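Jan 13, 2020. Skedo cell, example collection for the Brudden grasping set.
Present: V. Gajdoš, Š. Čierny.

The target for this task is 1000 accepted examples; 169 were on record at the start of the entry. One object is used per example, and both arms begin clear of it.

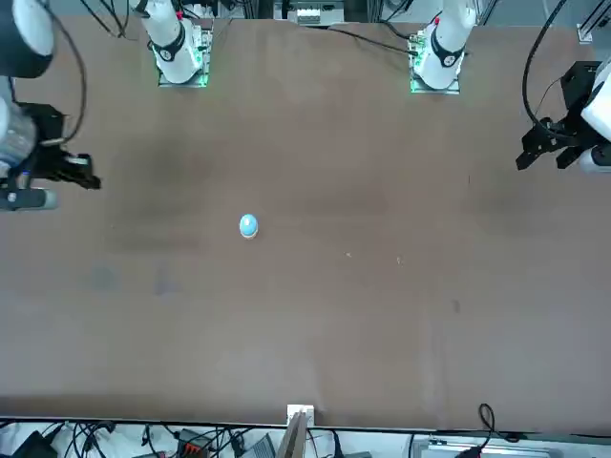
Fig. 1. Side camera, object left of center.

Ms. Čierny requests that object positions be varied more widely across the table. 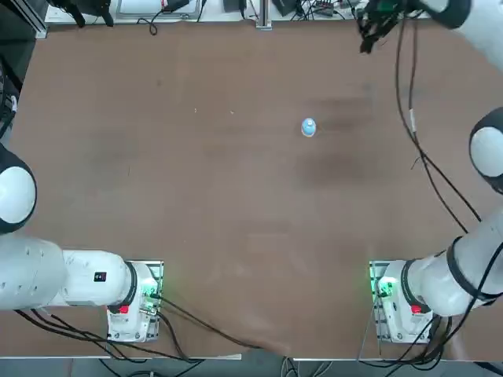

Fig. 2. Head camera, object near the middle of the table.

Examples without an object are to be filed separately and labeled as such.
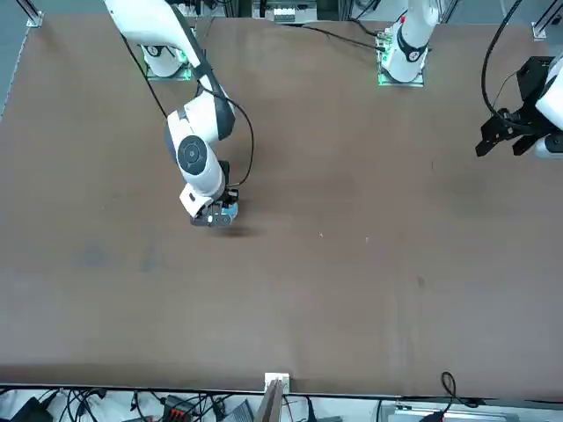 Fig. 3. Right gripper low over the table.

Mr. Gajdoš will review the next 100 records before transfer to Nazarenko.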